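The first thing Samira Abou Jaoude does when I walk into the Trudthorpe workshop on a Sunday is hand me a hex key. There's a bracket to tighten and she's already got both hands inside a wiring bundle, so in I go! By the time I've found the right screw she has told me the whole history of Zuna, her two-armed folding robot, including the 81 commits it took to get the left wrist to stop fighting the right one.

She started with one arm, bought used, and a plan to sort screws. Then a friend pointed out that the truly hard stuff was in the laundry pile, and that was that. Cloth bunches and slides, and it never lands the same way twice (she says this with real delight).
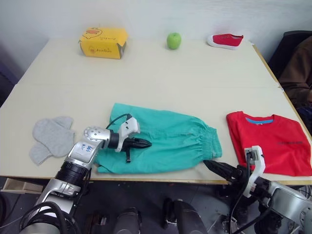
Shorts are this month's obsession. A T-shirt has sleeves to aim for, but an elastic waistband pulls everything around it into gathers, and the software has to find an edge in there somewhere. Samira has rewritten that part three times. The current version came to her on the bus home — she typed it into her phone and missed her stop.

What I love about Zuna is how much of it you could have a go at yourself. The brackets have been through four redesigns, and she keeps every old one in a drawer so newcomers can see where they cracked. Cables are still the big headache. Next up is a better route for them along the forearm, then towels, and after that, if her patience holds, a fitted sheet.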